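Teaching the Planner to Wait

The control software at Grultbridge runs on a clock that never stops. Every few milliseconds the arms report their joint positions, the cameras hand over new images, and a set of motor commands goes out. The part of the system that decides what to do next is much slower. Most of the engineering effort of the past year has gone into the space between those two speeds.

Grultbridge is the manipulation laboratory of the Prisano Institute. Its work on bin and basket handling began in April under the project name Tapley, which is also the name of the planning software at its center. The stated aim is modest. A robot should be able to approach a table of containers in any arrangement, pick one, move it and set it down in a stable position, without a person having first told it where anything is.

The choice of containers was deliberate. Solid boxes present flat faces to a camera, and there are many good methods for finding them. Slotted plastic baskets do not. A depth sensor looking at a perforated wall receives some readings from the wall and others from whatever lies behind it, and the two are easily blended into a surface that does not exist. In the first weeks of Tapley, the perception software regularly placed the side of a basket several inches behind its true position, and the planner, which had no reason to doubt the figure, closed the gripper on that position.

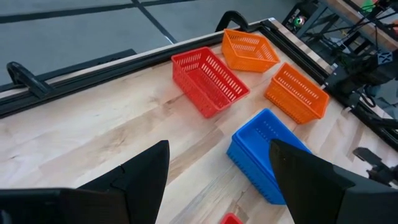 Slotted baskets on the Grultbridge table, two of them on their sides, seen from a wrist camera between the gripper fingers.

The remedy adopted by the perception group was to stop asking for a surface at all. The current software looks first for the rim, a continuous edge that can be traced in an ordinary color image even when the walls below it are broken up by openings. From the rim it estimates the size of the basket and the direction of its opening. Depth readings are then used only to confirm or reject the estimate. Where the two disagree by more than a set amount, the basket is marked as uncertain and the planner is told so.

That last step has had more effect than any improvement in accuracy. Earlier versions of the software passed along a single position for each object, with no indication of how far it could be trusted. The planner treated a clear view of an upright basket and a poor view of one lying on its side in the same manner. Under the present design, an uncertain basket is not a candidate for grasping. It is a candidate for another look, and the planner may spend time moving the wrist to a better angle before it commits to anything.

The laboratory refers to this as waiting, although the arm is usually in motion throughout. A second view costs time. In a set of 386 trials completed this summer, the software was permitted up to 3 additional views for each basket. Staff report that the first of these resolved most of the uncertain cases, and that the last was seldom worth the delay. The limit has been lowered to 2 in the version now in use.

Wrist cameras bring difficulties of their own. The fingers are always in view, and they hide a part of the table that changes in shape as the gripper opens and closes. The first approach was a fixed mask, drawn by hand, that told the software which pixels to ignore. It failed whenever the gripper was at a width other than the one at which the mask had been drawn. The present version computes the mask from the joint readings at the moment of each image, using a model of the gripper that the laboratory maintains with some care. A small error in that model causes a strip of black finger to be read as an object on the table, and the planner will then refuse to close the hand on the grounds that something is in the way.

Timing is a related concern. An image and a joint reading that are said to belong together may in fact have been taken a short interval apart. When the wrist is still, the error does not matter. When the wrist is moving, the estimated basket slides across the table. The laboratory's logging tool, Kokska, was written to find faults of this kind. It records every message that passes between the parts of the system, with the time at which it was sent and the time at which it was received, and allows a complete run to be played back at reduced speed.

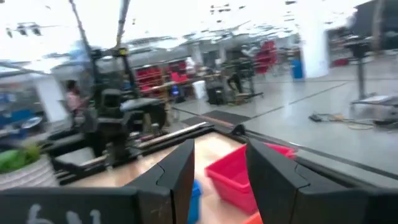

Kokska has since become the tool on which the rest of the work depends. A run that ends in a dropped basket is opened, stepped through and given a label that names the component at fault. The archive now holds 1501 labeled runs, including those that ended well. Any change to the planner must be tested against the archive before it is allowed to move an arm. The test does not show that a new version will succeed, as a recorded run cannot respond to a different decision. It does show where the new version would have chosen differently, and an engineer is required to read through those points before the change is approved.

The review is slow and is not universally liked. A change of a few lines can produce a list of differences that takes most of a day to read. The laboratory's position is that the reading is part of the work. Several faults now regarded as serious were first noticed as odd entries in such a list – a preference for grasping on the left, for instance, that was traced to a rounding step in the scoring of candidate grasps.

Work with two arms at one table remains the least settled part of the project. Each arm can be planned for separately, and the results are often good until both need the same space. The simplest rule gives one arm priority and holds the other back. It is safe, and it wastes a good deal of time. A second method, under test, lets each planner reserve a region of the space above the table for a short period and release it early if the motion finishes ahead of schedule. Reservations have reduced idle time, but they have also produced standoffs in which each arm holds a region the other requires. At present a timer breaks the standoff by withdrawing both arms to their starting positions.

There is also the matter of what the second arm looks like to the first. A moving arm is blurred in a wrist image, and the perception software has on occasion taken it for a dark container. The joint readings of both arms are now shared so that each can be removed from the other's view in the same way as the fingers. The same timing errors apply, and in this case there are two clocks to reconcile.

The Prisano Institute intends to release the masking code and the Kokska playback tool to other laboratories. The planner itself will follow once the reservation method has been either finished or abandoned. Documentation for the first release was in review as of 6 August 2021, and the format of the log files may still change before it is complete.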